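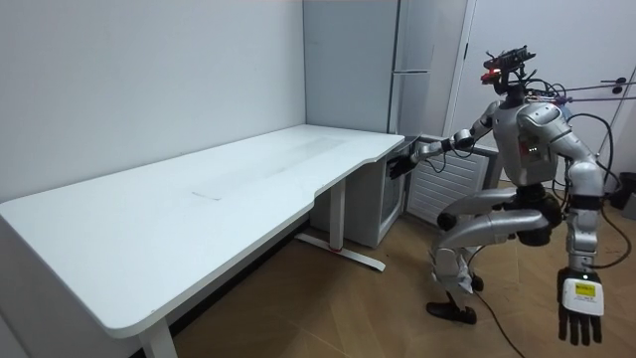
Humanoid unit at the desk and refrigerator station, Dondevcombe.

Product Guides > Skillance > Getting Started

Teaching a Bottle Transfer With the Skillance Kit

This guide explains how to set up and record a first bottle transfer using the Skillance teaching kit, supplied by Ornex for full-size humanoid robots. It is intended for laboratories and training centers that have completed installation and the safety briefing. The procedure was prepared at the Dondevcombe site and applies to kits shipped from October onward.

Preparing the station

Place a desk beside a low drawer or shelf so that the robot can reach both without crossing the room. Clear the desk and wipe the surface. Use sealed plastic bottles only, and choose bottles with caps of different colors, as operators find them easier to name in the task log. Route all cables behind the robot and check that they have enough slack for a full step forward.
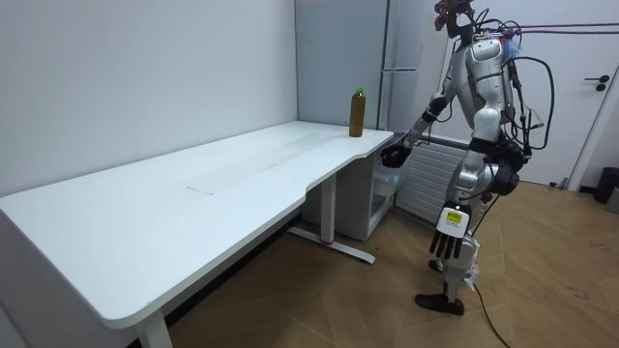
Before power is applied to the hands, one person must take the stop control and keep it until the session ends. The operator then opens Skillance, selects "New Task," and enters the start and end positions of the bottle. A task may have no more than 3 stages. Longer work should be divided into separate tasks and joined later in the sequence editor.

Recording

Begin each recording with both hands clear of the furniture. Move at an even pace and pause for 2 seconds before each grasp. If a bottle tips or a hand touches the desk, stop, reset the station and record again. Partial recordings should be deleted the same day. A usable first set contains 100 complete recordings; the Somboon sample set, included with the kit, contains 171 and may be loaded for comparison.
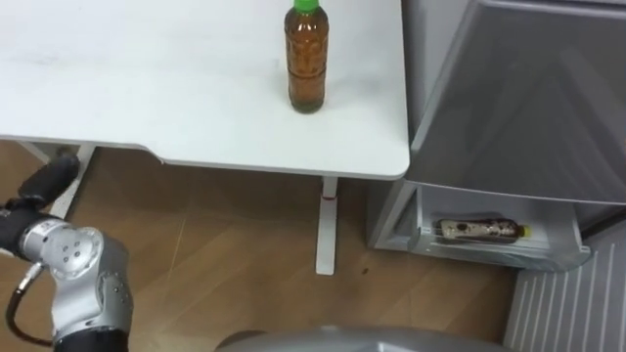 Somkiat Saengthong writes that his team reached a usable set sooner by changing the bottle position after every few recordings, and asks that the guide recommend this from the start. The suggestion has been adopted. Users should vary the position within the marked reach area and note each change in the log.

Review and support

Open the review panel and play each recording at normal speed. Reject any in which the bottle leaves the head camera's view before the grasp. Accepted recordings may then be submitted for training, which takes almost 3 hours on the standard workstation. Questions about rejected files should be sent to Sabina Kanagaratnam at Ornex product support, together with the task log and the kit serial number.

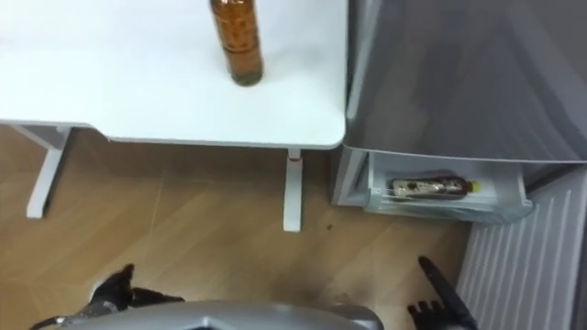
Head camera view of the desk, the open drawer and both hands.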